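Folding laundry with hand-held grippers: tips after four weeks with the Danditz pair

By Genji Kubo
Apr 22, 2024

My wife's laundry has always been her own affair, but mine I now fold with a pair of Danditz grippers. The set comes from Karaca, costs 325 euros and includes two hand tools, one for each side, and a small bag of spare finger pads. You close the jaws with your own hand, so there is no motor in the basic set. People buy it to record folding for teaching a robot arm later, and Karaca sells this recording as a separate service. I wanted mostly to learn which ways of folding a two-finger tool can manage. I write down what worked for me.

Use a bed if you have one. I tried first the kitchen table, and the tips knocked on the hard surface each time I went under the cloth. A mattress gives way a little, and you can press the lower finger into it and slide it below the hem. A quilted cover is better than a smooth one, where the garment runs away from you.

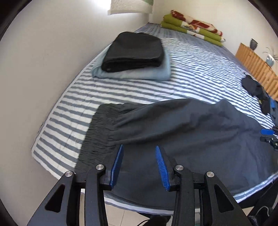
Reading time: 4 minutes

Start with the waistband. On trousers with elastic, the gathered part is thick and easy to hold, and the legs will follow it. Take it near the end and not in the middle, or it will bunch up more. The finger with the small teeth should go on the outside of the cloth, and the smooth one inside. I did it the opposite way for several days and the teeth pulled a thread from my good jersey.

Lay the garment diagonally to yourself. With straight placing, both wrists must bend too much, and after some time they hurt. When it lies at an angle, one hand reaches the waist and the other reaches the leg without crossing.

Put finished pieces far from you, at the head side or next to the wall, with the large ones underneath. If a piece is difficult, leave it crumpled at the side and come back to it at the end.

Blankets I still fold by hand. The jaws open wide enough for two layers of fleece, but four layers slip out.

Some words about the product. Each tool weighs 400 grams, and I felt this in the thumb during the first week. The joints run smoothly. The manual is poor, and it does not say how to change the pads. My neighbour Yuto Nagano found it: push the pad upwards first, then pull. The pads can be washed with dish soap, and they should be, because lint makes them slippery.

For small socks it is not worth the trouble. For shirts I am still practising the sleeves.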